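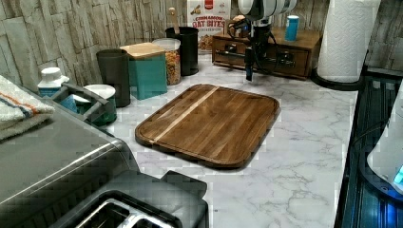

From: Lai-ching Tsao
To: bench list
Subject: Re: Porosity in cast silver rings
May, 9:40 am

Jeanine Lambrechts wrote:
> I cast 29 small rings from resin prints last month and almost half have
> tiny holes near the sprue. The wax ones from the same flask are clean.
> I use the Prallus resin and the normal burnout from the leaflet. Is it
> the resin, or am I pouring too hot? My metal was close to 1000 C.

Dear Jeanine,

I had the same trouble when I changed from wax to printed models, and I lost a full week of work with it. Your metal temperature sounds fine to me for sterling. I would look at the burnout first.

Resin does not melt and run out as wax does. It swells a little, then it burns, and it needs air for this. If you put wax and resin in one flask, the wax leaves early and the resin stays behind in the thin parts. I now keep them in separate flasks and I hold the resin ones at the top temperature two hours longer than the leaflet says. Please also check that your kiln has a vent -- mine was closed by an old piece of brick.

Where do you put the sprue? On a ring I attach it at the thickest place of the shank, and I make it thicker than I think is necessary. Holes only near the sprue can mean that it froze before the ring did. With the Arnton investment I let the flask come down to 600 C before I pour, for ring shanks of normal size. For very fine work I keep it 100 degrees higher.

One more question: do you wash and cure the prints completely? Sticky prints gave me a rough surface inside the ring, and small holes also.

If you can cut one bad ring in half and look at it with the loupe, please write to the list what shape the holes have. Round ones are usually gas.

Best regards,
Lai-ching

You receive this message as a subscriber of the bench list. Contact the list owner | Back to top

This archive uses cookies to remember your reading settings. OK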